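Tuddale Shared Workshop – Members' Forum
Projects in progress > Robotics bench

Two-arm garment folding: request for comments on grip and table layout

Posted by k_nair
Members are invited to comment on the folding project before the bench allocation is reviewed in February. Two arms are mounted on the front rail, one at either side, and both work over a white table top. The task is a single T-shirt, folded lengthwise and then across. My colleague Subbarao Venkataraman maintains the control software, which we call Claveck. I am responsible for the mechanical side.

The principal difficulty is the first pinch. A single layer of knitted cotton gives the fingers very little to close on, and the cloth tends to bunch before it can be drawn across.

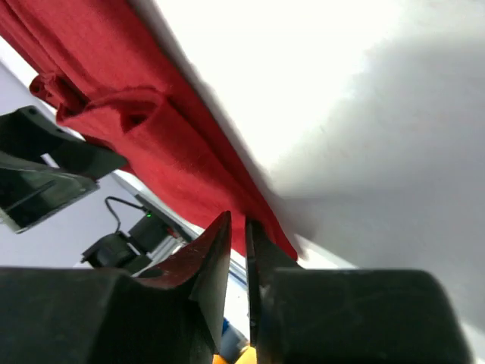

We have logged 313 attempts since the present fingers were fitted. The commonest fault in the log is a pinch that takes up two layers where one was intended. I should be grateful for views on finger shape in particular.
Keerthana Nair

Reply from zallavier
Thank you for a clear account. I would suggest that the fingers are too hard for this work. A thin silicone pad on each inner face would permit a lighter closing force. I would make that change before any alteration to the software.

Reply from pai_bench4
I must disagree with the previous reply. Pads were tried on the Pai gripper two years ago and they dragged the cloth on release, so that every fold had to be made again. The approach angle deserves attention first. If the fingers come in nearly level with the table, the hem will ride up between them.

Reply from s_venkat
Both points are noted. The angle can be changed in Claveck without new parts, and it will therefore be tested first. For the benefit of those who have not visited the bench, the arrangement is as follows.

1. The basket stands at the back left of the table, and folded garments are placed in it.

2. The shirt is laid with the collar to the back and the hem to the front, between the two grippers. The lengthwise fold is completed before either arm begins the cross fold.

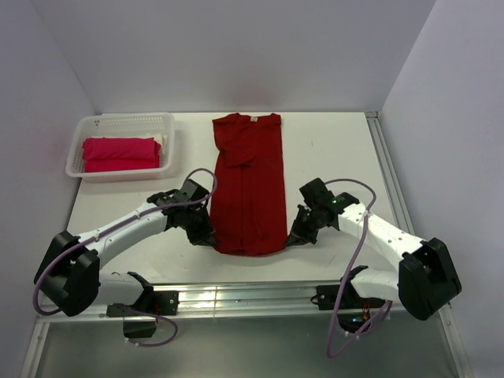 3. The cross fold is made from the hem towards the collar. Both arms are to lift together, and the allowance between them is 8 mm.

4. The run is entered in the log, including any run which is stopped by hand.
Subbarao Venkataraman

Reply from zallavier
I accept that the angle should be tested first, as it costs nothing. I do not accept that pads were given a fair trial. The material used on the Pai gripper was a soft foam, and silicone would behave differently. I would also question whether 8 mm is realistic once the cloth has been lifted clear and is free to swing.
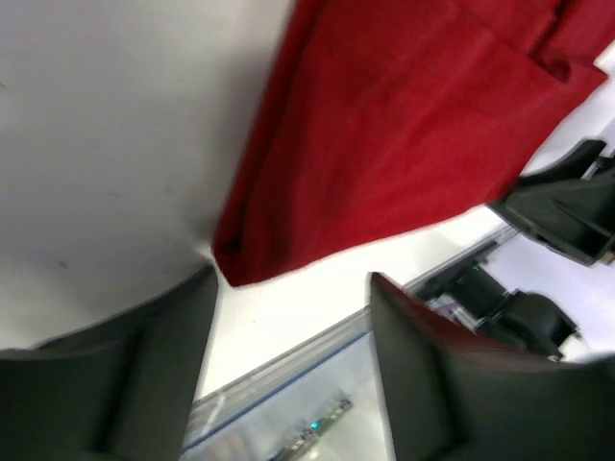
A slower lift would reduce the swing, although it would lengthen each cycle. Could the present lift speed be posted?

Reply from k_nair
The speed will be added to the project page with the next set of results. A pair of silicone pads has been ordered and will be tried after the angle tests, on the same shirt. Members with objections to that order of work should state them in this thread.

Reply from pai_bench4
No objection. I would ask only that releases be logged separately from pinches.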